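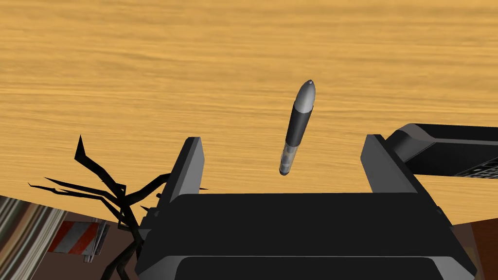

The held flag in our simulator was lying to us, and tracking down why became the best part of our whole semester. Bamby (our name for the simulated arm and gripper) runs on a setup we call Memstead, and its one job was to pick up small things from a cluttered table without hitting anything else. Our early success numbers looked terrific. Then we started looking at the views from behind the gripper at the moment the flag switched on, and there was our slim cylinder, the one with the gray nose cone, sitting in the gap between the fingers with neither one touching it. The log said HELD. We were thrilled and horrified at the same time!

The check was our own code. It drew an invisible box between the fingers and reported a grasp as soon as the center of the target was inside that box. Nothing in it asked about contact. We wrote it in October as a placeholder, it passed the first few tests, and we forgot it was there. Gaber, our motion planner, trusted the flag completely, so as soon as it read HELD it began planning the lift.

A false grasp is bad enough by itself, but the planner also reshapes its safety zone when it thinks it is carrying something. It adds the object and drops the fingers from the list of parts that can collide, because during a carry they are supposed to be in contact. With a false flag, the fingers were open, empty, and invisible to the collision check. That made this a safety problem as well as a scoring problem. On a real arm, it's the kind of bug that drives metal into a wall.

We ran 500 trials with the old check and went through every one. In 23 of them the flag came on with no finger contact at all. Each trial was capped at 2000 steps.

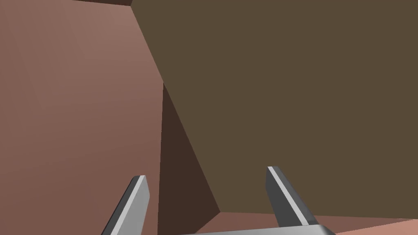
Figure 2. Fingers open, close to two large plain faces with a dark side face between them.

The tight spots worried us most. When big flat surfaces fill nearly the whole background, there is hardly anything for a person watching the view to judge distance by — no texture, no markings, and only a strip of lighter surface at the lower right. We had been counting on a human watcher as our backup, and two of us tried it and disagreed constantly. So the backup had to go into the code too.
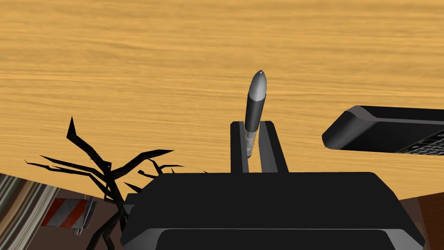
Part 2: Fixing the flag
By Si-woo Maeng
December 27, 2019

Our new check, Helden, wants real evidence. Both fingers have to report contact with the same object, and they have to keep reporting it for 2 simulated seconds before the planner hears about it. If either finger loses contact, the flag drops and the fingers go straight back on the collision list. The upright grasp shown at the top of this part, with the clear gray shaft clamped in the slot, is the kind we want the flag to mean.

That same view gave us a fresh bug for the list. The phone at the upper right looks like it is floating a little above the table. We suspect its collision shape is bigger than the model we draw, but we haven't proved it yet. I love that a picture of something going right still had a fault in it.

We also changed the approach near walls and corners. Bamby used to keep its full speed until the planner told it to stop. Now it slows down whenever any surface is inside the warning distance, whatever the flag says.
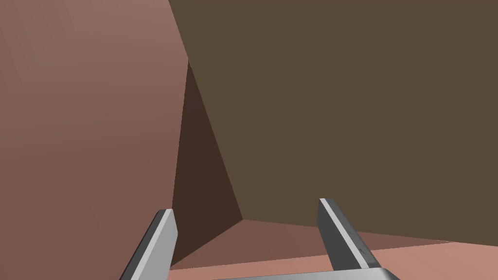
Figure 4. Open fingers at the corner, right fingertip against the olive-brown face.

Views like Figure 4 go in our regression set now. A fingertip up against a surface with nothing in the grip must produce a stop and a log entry, and must never produce HELD. Writing that test took one afternoon. Getting it to pass took much longer, mostly because our contact sensor ignored very light touches, and we had to lower its threshold a little at a time until it stopped missing them without going off on its own.

Still open: the phone's collision shape, a grasp check for soft objects, and a rerun of the full trial set with Helden switched on.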